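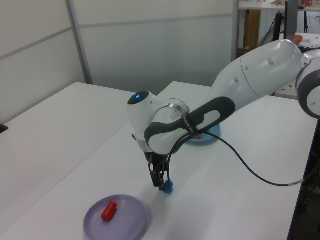 4.2 Redeployment after public embarrassment

Figure 3. Robotic arm above a white tabletop, with the gripper pointing down.

The usual reading of a sudden transfer is that it is a punishment. An official says something foolish on air, the clip spreads, and within weeks a new person sits at the desk. We are not convinced the record supports this as often as commentators assume. Of the 200 transfers in the Zekthorpe regional file, 14 came within a month of an incident that drew wide press coverage. That sounds like a pattern until one looks at the timing of the yearly rotation, which falls in December and would have moved several of these officers anyway.

The Daris command is the case most often quoted. Its spokesperson was moved to Lavoie after a radio interview in which he could not give the size of his own force. Newspapers called it a demotion. The posting order, however, kept his rank and pay and gave him a larger staff. If this was discipline, it was a strange sort. It may have been meant to look like discipline, and we return to that possibility in Section 5, but the papers we were allowed to read do not settle the matter.

We also doubt the claim that ridicule brings about reform. To test it, we coded 3150 press items from Zekthorpe and the neighbouring district of Trilero for any mention of a change in training, hiring or public contact rules. Very few named one. Most repeated the original joke, and a good many repeated it with the wrong quotation. Where a media training course was announced, we could find a start date but no list of those who attended – and in Trilero the course seems to have been announced twice under different titles.

Two limits should be stated. The coding was done on headlines and opening paragraphs only, so a reform buried further down would have been missed. The file also leaves out officers who resigned before a transfer was signed. Both gaps could favour our sceptical reading, and a critic would be right to say so. Even so, the burden should sit with those who treat a change of desk as a change of behaviour. The incoming officer in Daris kept the same deputies, the same complaint form and the same Saturday phone-in.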